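The white table is finally mine

28 July 2024

I have wanted a big white work surface for years. A proper one, wide enough that I could lay out a whole project and still have room for a coffee (at the far end, I promise). Well, it's in, it's up, and I have been grinning at it all week!

The top is from Colska, in their plain matte white, and I set it on the Asby trestles I already had from my old sewing corner. I looked at the glossy version first and I'm so glad I held off. My sister-in-law has a glossy one and every lamp in the room shows up in it like a little moon. Matte still catches some glare when the sun comes through, but it's soft, and my eyes don't get tired when I'm cutting paper for a whole afternoon.

Getting it up the stairs took two people and a lot of shuffling. After that the fun part started, which for me is marking things out. I love marking things out! I draw small pencil crosses right on the surface, one for each spot where I want something to live, and then I move things around for a few days before I commit. A cross is so much easier to work from than a dot. You can put a box down next to it, step back, change your mind, and the cross is still sitting there telling you where you started.

My pencil is a soft one from the Zaugg set I bought back in March, and it writes on the matte finish like a dream. Light pressure is plenty. I got carried away on my first try and pressed so hard that I could feel the line with my fingernail, so I've been going gently ever since, and some of my marks are now so pale I have to hunt for them with my nose practically on the table.

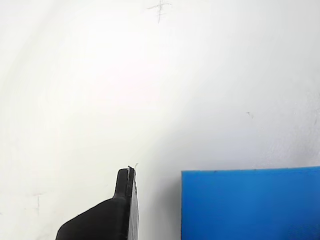

Does pencil come off a matte white top?
A damp cloth and a white eraser take care of most of it, as long as you go easy and wipe the crumbs away as you work. I keep a Revow cloth in the drawer for this and rinse it often. For stubborn lines I rub in small circles with the eraser, then wipe again. Skip the scouring pads, they leave shiny patches on matte and those are there for good.

Next up is deciding where the paper trays go. I have 2 of them, and I've already moved them from the left end to the right end and back again. I also want to try a strip of low tape along the back so my rulers stop sliding down behind the trestles. If you have a tape that peels off matte cleanly, please tell me in the comments, I'm ready to order some tonight!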